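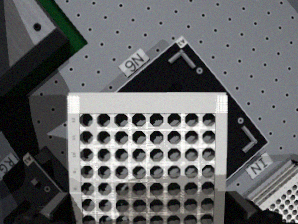 Unit 6. Placing a rack on a nest: perception and approach

Course: Software for Laboratory Automation, Prellside
Notes by Csenge Fodor, corrected in April by Chae-won Tak

6.1 What we want to solve

The arm holds a rack and must set it down on a nest of the deck. In the simulator we know every pose, so it is tempting to read the target directly from the world file. Please do not do this in the exercise. Your node receives only the camera stream and the joint states, the same as on the real cell.

6.2 Two poses, one view

We need the pose of the held rack relative to the gripper, and the pose of the nest relative to the deck. Students often estimate only the second one and take the first as constant. After a pick with a small slip this is wrong, and the rack comes down on the edge of the nest.

For the held rack, fit the grid of wells. The view from above shows eight columns, but the last visible row is cropped, so the fit must accept an incomplete grid. Do not use the number of rows you found to decide where the rack ends. Use the straight upper edge and the plain band next to the first row as the anchor.

For the nest, fit the dark square platform and then the L-shaped brackets at its corners. The square alone has four possible rotations. The brackets and the labels help to choose between them, but the small characters are rotated and soft, so treat the text reading as a weak vote only.

6.3 Shadows

A broad shadow lies over the lower right part of the wells. With one global threshold, the lit wells at the lower left and the shaded ones at the right will not be segmented the same way. Use a local threshold, or fit on gradients. The holes in the deck are also dark and round, and they come in regular rows too. Mask the deck before you search for wells, otherwise the fit can lock on the wrong pattern.

6.4 Approach planning

The rack and the platform are rotated to each other in this view. The planner should first align the yaw at safe height and only then go down. We use the Gerkinell planner with these settings:

Planning attempts: 10
Time limit per attempt: 500 ms
Final descent: straight line, speed limit 15 mm/s
Position tolerance before descent: 2 mm

Attach the rack to the gripper as a collision object. If you forget it, the planner checks only the fingers and may pass the rack through neighboring modules.

6.5 Exercise

a) Write the grid fit and plot the residual for each well.
b) Repeat with the shadow switched off in the scene settings. Compare the yaw error.
c) Add a slip to the grasp and show that your node corrects it.

Upload the code and one page of text before Sunday. For the derivation of the grid fit, see the Plollthorpe reader, chapter on planar patterns.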